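Keeping your papers straight for a small claim

Print this page | E-mail to a friend

Most of us will never set foot in a courtroom, and I had always supposed I wouldn't either, until a washing machine took me there. It was a Cavix, it cost £549 from Jurkis on the ring road, and it walked itself across the utility room floor on its second spin. Letters went back and forth for months. In the end I filled in the forms and went along to the hearing centre in Primden one Thursday morning with a carrier bag full of paper, which I do not recommend at all. I've since helped a couple of neighbours get their own papers together, and these are the things I would pass on – from one kitchen table to another, mind you, and if you're unsure about your rights do ask an advice centre or a solicitor.

Start with one box file. Everything goes in it, even the envelope with your shopping list on the back, if that's where you jotted down what the man on the telephone told you. Sort it later, on a wet afternoon with the radio on.

When you do sort it, put the oldest paper on top and work down to the newest. I did mine by subject the first time (delivery, repairs, letters) and spent the whole evening hunting, as the same letter nearly always belongs in two heaps.

Number every page in pencil, bottom right corner. My bundle came to 129 pages and I was very glad of those little numbers when I was asked to turn to the engineer's report. Once you're sure of the order, go over them in ink.

Till receipts fade dreadfully, especially on a sunny windowsill. Photocopy them the day you get them home and staple nothing to the front. A clear plastic pocket does very well, though I'd leave the pocket door side up in the file or they all slither out.

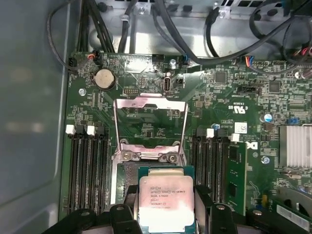
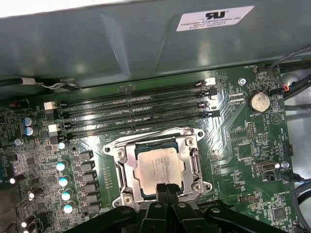
Inside a computer case, with the motherboard in view.

Write down telephone calls while the kettle is boiling. Date, time, who you spoke to, what they said they would do. Plain words are best, and leave out what you thought of them! An old school exercise book is ideal, and you can keep it on a string by the phone.

Make 3 sets of everything: one for the court, one for the other side and one for you to scribble on. Do check the letter from the court first, though, as it may ask for something different, and whatever it asks for is what you should send. Our library charges by the sheet, so take a purse of change.

Look out for the deadlines in those letters and copy them straight on to the kitchen calendar in red. I write mine in twice, once on the day itself and once a week before.

For photographs of damage, put a ruler or a teaspoon beside whatever it is so the size is plain, and write on the back what it shows and when you took it. Pencil again, as biro comes through.

The night before, put the file, your reading glasses, a pen that works and the hearing letter in a bag by the front door. My slot was at 11 and I got the early bus, so there was plenty of time for a cup of tea and one more look through. Wear layers. The waiting room at Primden was like a greenhouse and the hearing room was perishing.

Afterwards, keep the whole lot. Mine lives on top of the wardrobe next to the Christmas paper, with the year on the spine in marker pen.

Print this page | E-mail to a friend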